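Search this site Go

How to start running on gravel (when you've only ever done footpaths)

I ran on concrete for years before I tried the dirt, and my first go was a shocker! Sore ankles, a shoe full of grit, the lot. So this is how I'd do it if I was starting over.

First up, pick somewhere flat and keep it short. I did 900 metres out and 900 back and that was plenty for day one (I was still stiff as a board the next morning). Go early, before it warms up, and take water, as there's rarely a tap.
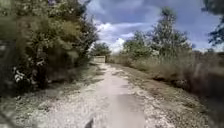

Gravel path between the bushes and the dry grass. Stick to the worn strip in the middle.

Next, shorten your stride. My mate Warrick Faulkner got me onto this one – little quick steps, feet landing under you, arms a bit wider than usual. Look a few metres ahead, and slow right down for bends until you've got a feel for how your shoes grip.

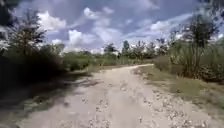 Shoes don't need to be fancy either. I wore my old road runners for the first 6 weeks and only bought trail ones once I knew I'd stick with it. Do pull your socks up over your ankles though, and tie a double knot!

After that, add a bit each week. I went from 23 minutes to 40 over autumn, with walking breaks whenever I felt like it, and by May I'd stopped looking at my watch. Give your calves a good stretch when you get home.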